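How to sort small screws and spare parts at home

For many years I kept all my screws in one coffee tin. When I needed one, I poured everything on the floor and searched. My neighbor Yasaman Vahidi saw this one Sunday and showed me her own method, and I have used it since then with small changes.

First, collect everything in one place. Look also in the kitchen drawer, the car and the pockets of work clothes. Put it all on an old bed sheet, so that nothing rolls under the furniture.

Second, throw away what is bad. Rusty screws and screws with a damaged head should go. I was sorry to do it, but I have not missed any of them.

Third, make groups by type before you think about size. Wood screws, machine screws, nuts, washers, wall plugs, nails. Only after this, divide each group by length. If you start with the length, you will do the work two times.
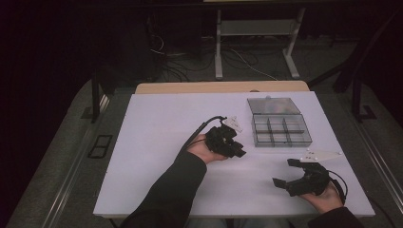
Now choose the box. I recommend one with dividers that you can take out, because long screws need more space than washers. Check that the lid touches the top of the dividers. If there is a gap, small washers will travel to the next compartment when you carry the box. My first box had 24 compartments and this was too many for me. Now I use 13 and leave 4 of them free for new things.

Write the labels by pencil on paper tape – you will change your mind about the order at least once. I put the label inside the lid and also on the front side, so I can read it when the boxes are standing on a shelf.

Heavy nails should stay out of the plastic box. I keep them in glass jars on the lowest shelf.

For the leftovers, keep one small bag. When the bag is full, sort it the same evening. Mine gets full nearly every July, when I repair the balcony chairs.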